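The Second Life of a Drink Bottle

In our apartment building in Clullero, the recycling room is open until ten in the evening, and in October I started to spend time there with a notebook. I wanted to understand why I throw away so many bottles, and what I could do with them before they go.

The first thing I learned is to look at the neck. A wide mouth is worth more to me than any nice shape. You can pour rice through it without a funnel, and a small brush can reach the bottom. Bottles with narrow necks I give up at once.

The second thing is the label. Some labels are thin sleeves, and you cut them with scissors from top to bottom. Others are glued, and they need a night in warm water with a little soap.

An open bottle with a wide threaded mouth, its label still on, is the kind I like to keep.

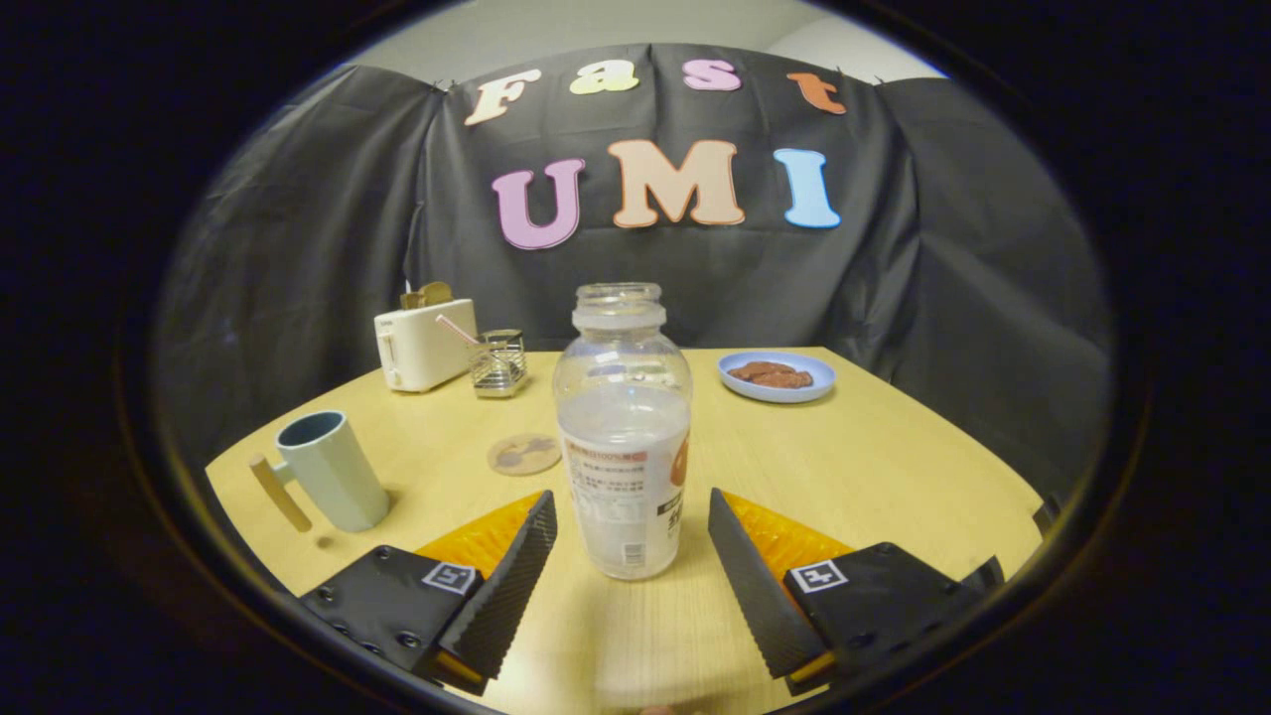

What goes inside

I have 14 bottles on my kitchen shelf now. They hold lentils, sugar, buttons and bird seed. I dry each one upside down for two days before I fill it, and I write the month on a strip of paper tape. My neighbor prefers to cut hers in half for seedlings, and her basil is much better than mine.

I do not use them for oil or for anything hot. When the plastic becomes cloudy or has a smell, I take the bottle down to the recycling room with the others.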